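Dandside Two-Arm Bench - Set-up Guide
Section 6: When an arm stops mid-job, or won't let go
Last revised 09/03/2026

I wrote this section after a bad week with our own bench, when the left arm stopped with its fingers shut on a bowl and I did nearly everything in the wrong order. I tugged the bowl. I restarted the controller with the bowl still gripped. I then had the right arm swing home past my ear. So please read it through once before you need it, with a cup of tea and both arms switched off.

The section covers fault 347 (grip held, no release) and fault 868 (the two arms disagree about whose turn it is). Anything else is in Section 7, including the power-up faults.

6.1 Before you touch anything

CAUTION: A stopped arm is still a live arm. If the arm is paused and has not been locked out, it can carry on the moment the fault clears.

1. Press the stop button on the pendant. Do this even if both arms look perfectly still.
2. Read the fault number off the pendant and write it down. It vanishes on reset and the log only keeps the last 48 entries, which sounds plenty until you've had a morning of 868s.
3. Turn the key to LOCAL and take it out. Keep it in your pocket, please, and not on the bench.
4. Wait 10 seconds before reaching in.

Note: don't go by the lights on the arms to decide whether it's safe. I've seen people do it with great confidence. Go by the key.

6.2 Have a look at where everything is

The sorting job we use for set-up is the bowls-and-cloth one from the Kravchuk starter routine. You want to know which arm was holding what, so stand back far enough to see both grippers and the whole of the mat.
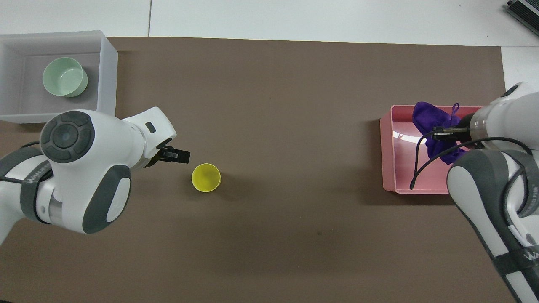 Fig. 6-1. Sorting job on the paper mat: right gripper at the cloth, left gripper open beside the yellow cup.

With a layout like the one in Fig. 6-1, check these before going on:

1. Is either gripper closed on something? Look from the side as well as from the top. From straight overhead a finger resting on cloth and a finger pinching cloth look just the same to me.
2. Is any cable lying inside a tray? A loop that dips into a tray can snag when the arm lifts. Ease it out by hand once the key is in your pocket.
3. Has the mat crept? Ours is plain brown paper and it does wander. If it has moved, the taught positions are wrong, so go to 6.5 before you restart.

6.3 Clearing fault 347 (grip held, no release)

This is the one that caught me out. The gripper closes, the controller asks it to open, and it doesn't hear back in time. The controller then does the cautious thing and holds on. Most often it happens down inside a bin, where the fingers have a rim to catch on and a wall close by. 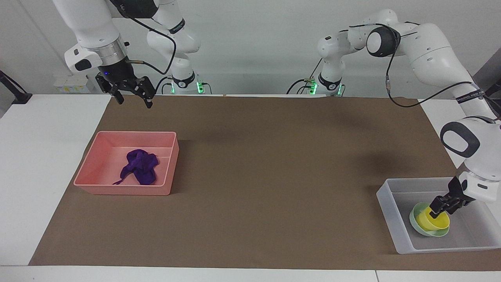 Fig. 6-2. Left gripper down in the clear bin with the rim of the yellow bowl; right gripper open, away from it.

CAUTION: Never pull the object. The fingers can shift when the load changes, and your own fingers will be right there.

1. Check the other arm is well clear, as the right arm is in Fig. 6-2. If it isn't, deal with that first using 6.4.
2. Put one hand under or around the object to take its weight. With nested bowls, hold the bottom one still against the floor of the bin.
3. With your free hand, turn the release screw on the gripper body anticlockwise, half a turn at a time. It's stiff - use the short Jaretti key from the lid of the tool case.
4. When the object comes free, lift it out sideways and put it down off the mat.
5. Take your hands right out, tighten the screw again, and only then put the key back.
6. Turn the key to AUTO and choose JOG UP on the pendant. The arm should rise straight up and stop above the bin wall. If it drifts sideways at all, press stop and go to 6.5.

Note: tightening the screw matters more than it sounds. I forgot once, and the gripper closed at almost half its usual force and dropped everything I gave it for the rest of the afternoon. No fault number for that one, sadly!

6.4 Clearing fault 868 (arms out of turn)

Each arm should wait until the other has left the shared middle of the mat. Fault 868 means both of them asked to go in together, and both were told no.

1. Choose RIGHT ARM ONLY on the pendant.
2. Jog it up and back at the slowest speed, with your thumb over stop the whole time.
3. Do the same with the left arm.
4. Clear the fault and start the job from the top. Resuming halfway brings 868 straight back, in my experience.

If it comes up again within the same job, the handshake lead between the two Grastier controllers is the first thing to check. Push both ends until they click.

6.5 Checking positions after a fault

1. Take the objects off the mat and leave the trays and bins where they are.
2. Line the mat up with your pencil marks and tape down the corners.
3. Run the job empty at the slowest speed and watch each gripper go down into its bin. Stop if it touches a wall.
4. Put the objects back and do one full run before you walk away.

If an arm stops at the same spot again, lock it out and send us the fault number and the spot. There's a form for it at the back of the guide, next to the June service checklist.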